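关于我们

Clivero 机器人社

欢迎来到 Clivero 机器人社的主页！不管您是正在替孩子挑选课外活动的家长，是刚入学、在走廊里听见我们活动室传出笑声的新同学，还是多年前从这里毕业、偶然又点进来看看的老社员，都请先坐下来，听我们慢慢讲一讲。我们这群人话有点多，请您多包涵。

我们是谁

Clivero 是学校里的机器人仿真社团，挂在技术教研组下面，由费伦茨老师（Ferenc Kozma）指导，社长是诺埃米（Noémi Deák）。社团的活动室在主楼二层尽头，原来是一间地理教室，墙上那幅等高线地图我们一直舍不得摘，有新社员讲不清坐标系的时候，大家就跑过去对着地图比划，居然相当管用。

目前在册的社员有59人，从刚学会写循环的低年级同学，到已经在啃运动学教材的高年级同学都有。您可能会想，这么多人挤在一间教室里怎么行？所以我们分成了两个小组，轮流用电脑，中间那段重叠的时间就拿来喝茶、吃点心、互相看对方的程序出了什么岔子。说到点心，社团最大的项目就叫 Dobos，名字取自那种一层蛋糕一层巧克力奶油的多层蛋糕，因为我们的程序也是一层一层往上叠的：最底下管关节，往上管轨迹，再往上管"先做什么、后做什么"。起名字那天正好有人过生日，桌上就摆着一个，于是全票通过。

我们是怎么开始的

最早的时候，社团只有一台旧的教学机械臂，是费伦茨老师从仓库里翻出来的。那台机械臂的脾气很大，第二个关节一热就发抖，十来个孩子围着它，一个下午每人也轮不上几分钟。后来有位学姐提议，既然真家伙排不过来，为什么不先在仿真里练？她花了一个寒假，把房间、桌子、夹爪一样一样搭了出来，开学后装在活动室的电脑上，大家一下子都有了自己的"机械臂"。

这套仿真房间我们叫它 Leteo，一直用到今天，只是里面的东西换了又换。每一届同学都会往里添点自己喜欢的装饰，地砖的颜色改过好几轮，墙面也重新刷过（当然是在电脑里刷的，一滴油漆也没有用）。翻看以前的版本，就像翻一本家庭相册，能认出这块是谁贴的，那块是谁留下的。老机械臂也还在，擦得干干净净地放在窗边，每年招新的时候请它出来动一动，大家都会给它鼓掌。

平时做些什么

新社员来的第一个月，我们不急着讲公式。大家先用键盘手动操作夹爪，在仿真房间里四处转转，抬一抬、歪一歪，看看画面会怎么变。很多同学第一次切换到夹爪上的视角时都会晕头转向：明明只转了一点点手腕，整个房间就斜了过去，地面跑到了上头，墙也躺下了。这种时候学长学姐会坐到旁边，陪着一起找"哪边是上"。找着找着，旋转矩阵的意思也就慢慢有了眉目，之后再写到本子上，谁也不觉得它吓人了。

从第二个月开始，同学们要自己写程序，让夹爪靠近物体、对准、合拢，再把东西带到指定的位置。听起来简单，做起来可真是考验耐心！手指张开得太小会撞上去，太大又来不及合拢；手腕角度差一点，东西就会歪。我们有一本公用的"翻车日记"，凡是失败了都要写上一段：当时想做什么，结果怎么样，下一次打算改哪里。到上学期末，日记里已经攒了467条记录，写得最认真的几篇还被打印出来贴在门后，后来的同学进门就能读到。费伦茨老师总说，他改作业时最爱看的就是这一本，里面每个字都是自己想出来的。

学期的后半段是分组做项目的时间。每个小组自己选题，有的研究怎样抓稳圆滚滚的物体，有的想让机械臂学会在转身时少绕弯路，还有一组专门写工具，把别人的运行记录画成曲线，深受大家欢迎。每隔一阵子我们会开一次"围坐会"，各组把电脑接到投影上，一边运行一边讲，下面的人随时可以提问。低年级的同学提的问题常常最难回答，有一回一个小男孩问"夹爪怎么知道自己夹住了"，整个高年级组讨论了一个下午，后来干脆做成了一个新课题。

比赛与交流

每年七月，我们会参加 Urau 学生仿真挑战赛。比赛满分是200分，一半看任务完成得怎么样，一半看程序写得清不清楚、别人读不读得懂。我们格外喜欢后面这一半，所以备赛时有个老规矩：每一段程序都要由另一个组的同学念一遍，念不通顺的地方就回去改。成绩有高有低，头一年参赛时我们排在很靠后的位置，可是回来的火车上大家还是兴高采烈地讨论了一路，带去的三明治都忘了吃。

除了比赛，我们也很乐意接待别的学校来串门。活动室的门下午三点半以后通常都开着，来之前给诺埃米写封邮件，她会给您留好座位，多半还会留一块点心。

Dobos 项目近况

这学期 Dobos 的重点是夹爪视角下的抓取练习，房间沿用了 Leteo 的最新版本。手腕的姿态由同学们自己编排，调试的时候大家就盯着这样的画面，一步一步往下走。
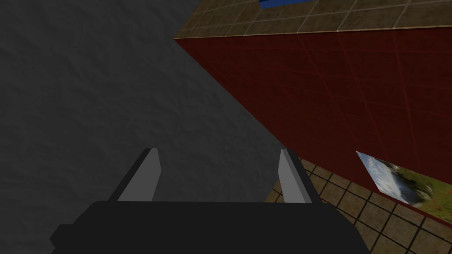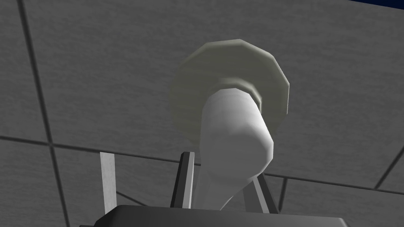

Dobos 项目的仿真画面。前一幅：夹爪张开，指间没有物体，右侧是带方格线的深红色墙面；后一幅：白色圆柱体位于两根手指之间，上方是灰色的天花板。

加入我们

学期初和学期中各招一次新，不考试，也不要求会编程，只要愿意在失败之后再试一次就好。报名表可以在活动室门口领取，也可以直接找费伦茨老师要。家长如果想先来看看，欢迎随孩子一起参加任何一次围坐会，椅子不够的话我们会去隔壁搬。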